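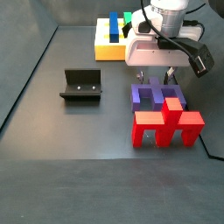
The Dura Cell Rules Kit is a set of written working rules for small robot arms that live on a tabletop, and it's meant for the people who reach into the workspace all day long to put parts back where they belong. Big fenced cells have had thick binders for years, but the small ones tend to run on habit, and habits drift. Take a layout with a purple piece directly under the gripper fingers and a red one standing in front of it, overlapping it a little from where you sit. Is your hand allowed in there to straighten the purple one? Does the arm have to go home first, or is a pause enough? Who gets to decide? Those are the questions the kit is written to settle, in everyday words, before somebody has to settle them on the spot with a sleeve near the fingers.

Zorkeo has been selling bench equipment for a good while, and the kit grew out of the questions that kept coming back to us after a sale. Konrad Kofler answered most of them by phone, and after the same conversation enough times he started mailing out a sheet of notes. Ayman Moussa rewrote the notes so that a new starter could follow them on the first morning, and we have been fussing over the wording ever since – we still change a line or two at every reprint, usually after a customer tells us that a sentence can be read two ways.

What you get

13 wipe-clean rule cards, one rule to a card, with a hole in the corner for hanging
A bound cell log, lined for layout changes, stops and handovers
5 blank layout sheets for drawing your own starting positions
6 cable tags with write-on panels
A Pakard wall rail, with screws, to hang the cards where the operator can see them
A booklet for the person who will be responsible for the cell

How the rules work

Every card starts with what you do, in one sentence, and then has a short paragraph on how to tell whether you have done it. We keep the two apart on purpose. "Check the workspace" sounds fine until you ask three people what they checked and get three different answers, so our card says to look at each part against the layout sheet, starting at the back wall and coming forward, and to say out loud when the last one matches. It feels a bit silly for the first week and then everyone does it without thinking.

The cards people seem to lean on most are the ones about hands. A paused arm counts as a moving arm. If you need to touch a part, the arm goes to its home position, motion is disabled using the method in your arm's own manual, and the person doing the reaching is the person who did the disabling. If two people share a bench, they agree on who that is at the start of the session and write it in the log. There is a card for loose sleeves and lanyards too, and one for hair, and we make no apology for how plain they are.

Cables get a card to themselves. We ask you to move the arm slowly through its whole working range once at the start of the day, watching the cable and nothing else, and to look for anywhere it pulls tight, rubs, or swings low enough to catch a tall part.
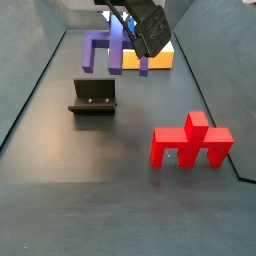
Do it again whenever the tool is changed, because a new tool often means a new cable path, and the old tie points may no longer suit it. The tags in the kit are there so you can write down which cable goes where and when it was last looked at. Qusai Khoury, who tests the cards on our own benches, likes to put the tag at the end nearest the tool, where you'll see it every time you lean in.

Then come the layout cards. A starting layout should be written down well enough that a person who has never seen your bench can set it up from the sheet alone. Draw the walls first, then the fixed things, then the parts, and mark which way each part faces. For parts that have legs or a raised post, note which side the post is on. If the arm has nudged something out of place during a run, put it back to the drawing before the next one and write that you did so. Please don't let the nudged position quietly become the new normal! That is how two shifts end up running two different tasks under the same name.
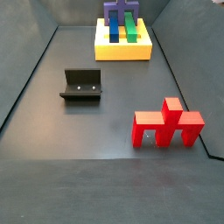 Arm clear of the tray: blue and green bars upright at the yellow block, red piece near the right-hand wall.

Fitting it in with what you already have

The kit doesn't replace the manual for your arm, your own risk assessment, or whatever safety rules apply where you work. If one of our cards disagrees with any of those, follow them and take our card off the rail. We would also be glad to hear about it. The booklet has a few pages on going through your existing rules alongside ours, and Bilal Salameh wrote a nice section on introducing the cards to a team that has been getting along without any, which can be a touchy business. His advice is to hang only the hand cards to begin with and add the rest as people ask for them.

The cards suit a bench with one arm and one gripper. For two arms sharing the same surface you will want the Pärn supplement, sold separately, which covers handovers between arms and the matter of who has the stop button.

Price and ordering

The complete kit is $359, including the wall rail. Replacement cards and logs can be ordered singly, and customers who bought an earlier printing can swap worn cards for current ones at the price of postage. We reprint in August, so if you have a wording you'd like us to think about, send it in before then.

For questions about the kit, or to ask for a sample card before you buy, write to Omar Ghanem at the Zorkeo sales desk. He is happy to talk through an unusual bench, and a sketch of your layout is always a help.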